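Per-stage scoring vs. single success rate

bernska_lab
Posted August 28, 2018
We've been scoring the two-armed cabinet task by stage: doors, reach, grasp, place. Trial notes are in the Surero log. 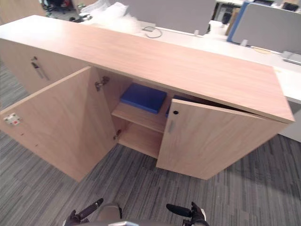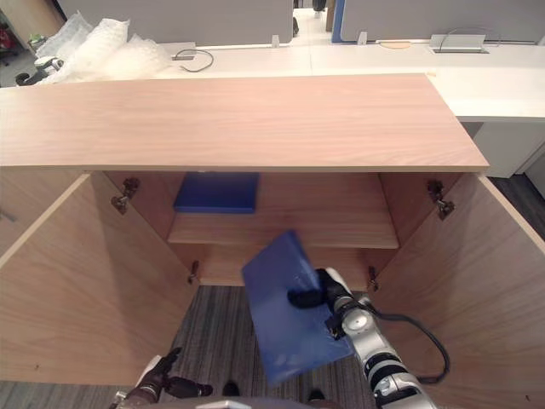
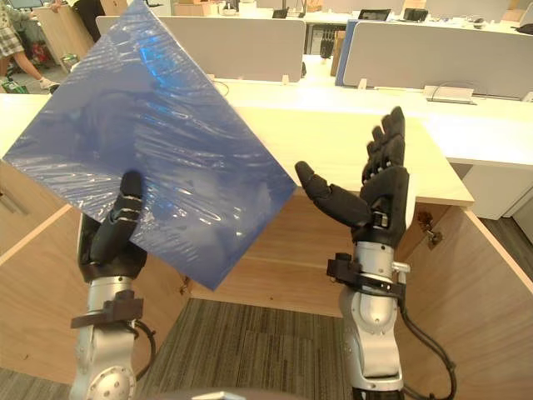 Scoring by stage changed our ranking of the two policies. Over 400 trials, the one with the better overall rate was worse at grasping and made it up on doors. We call the doors stage finished only when both are swung wide, so the right door in the first picture, slightly ajar, gets no credit.

usano4
Why no partial credit? A door that's ajar is useful data.

bernska_lab
We tried it in February. Two raters couldn't agree on what half open was.

tkl_grip
Then measure the hinge angle. I don't buy a ranking that depends on where you put the cutoff.

Sjögren
Disagree with tkl. Any cutoff is fine if you fix it before the trials. We ran 2,000 that way.

tkl_grip
Fixed early can still be wrong. Post the ranking at 30 degrees too.

bernska_lab
Fair. I'll rerun it and add the table to this thread.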